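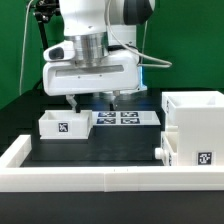

Orkstead Lab Teaches a Robot Arm to Find Its Place Again

24 Feb 2022 – We are so pleased to share news from our little group at Orkstead, where Elsa Salminen and Jianhua Jiang have spent 18 months on a method they call Watila. It helps a robot arm keep track of the boxes and trays it works with, even after somebody has moved them.

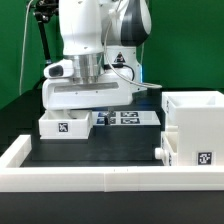

Watila uses the square printed markers on each container as a starting point, then lets the arm correct its own aim as it gets close. In tests with six different layouts, the arm settled on a good position within some 30 seconds of a change.

The hardest part was the last stretch, when the hand is low and there is very little to go on.

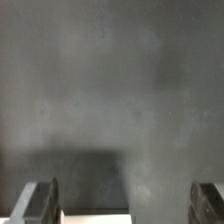

Close-up views have always been a headache for methods like ours. A wrist camera may see a blurry gray surface, a soft shadow and its own two dark fingers, with no marker anywhere. Watila carries its last good estimate through those moments – and that, says Salminen, "is where most of our coffee went."
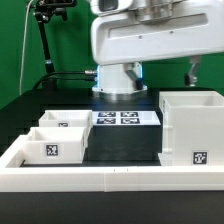 The team plans to release the code in November, and would dearly love to hear from other labs who want to try it. Please write to Hsiu-ying Tu at the Orkstead press desk.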